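How to get ready for a half-hour chat with a mortgage adviser

Last updated in May
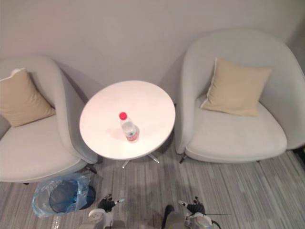
I've sat through three of these meetings now, two of them badly. The first time I turned up at the Ashworth office with a phone on 11 per cent battery and no idea what I spent on petrol, and came away with a list of homework and another appointment. So this is how I do it these days, and you can get through most of it in one evening with the telly on.

Start with your bank statements. You'll want the last three months, downloaded as proper PDFs from the bank's website (screenshots from the app tend to get sent back). Put them all in one folder and name them by month. If you've got more than one account, do the lot, even the old one you only use for birthday money.

Next, payslips. Same again, three months' worth. If you're self-employed you'll need your tax calculations and the overviews that go with them, usually for two years. Give yourself a few days for that in case you've lost your login. I had.

Now the boring bit — your spending. Get a sheet of paper and write down what goes out every month whether you like it or not:

Rent or current mortgage
Council tax
Gas, electric and water
Phone and broadband
Car, including insurance and tax
Childcare
Loans and cards

My council tax and car together came to 526 a month, which was a nasty surprise, and I'd have guessed 300 if you'd asked me. Use the real figures from your statements. The adviser is going to see them anyway!

Then the deposit. Write down how much you have, where it's sitting and how it got there. I'd had 3000 from my uncle and hadn't thought to mention it, and that held us up while he wrote a letter saying it was a gift and he didn't want it back. Sort the letter out early if any of yours came from family.

Check your credit report too. Look for old addresses, and for accounts you thought you'd closed. I still had a store card registered to my flat in Dristgate, years after I'd moved out.

Last of all, jot down your questions. Mine were:

What do you charge, and when do I pay it?
Do you look at every lender or only some?
What happens if I want to overpay?
How long does the offer last?

Leave a gap under each one so you can scribble the answer in. And if they use a word you don't know, stop them and ask. I nodded all the way through "early repayment charge" and had to ring back the next morning.

Terence Staniforth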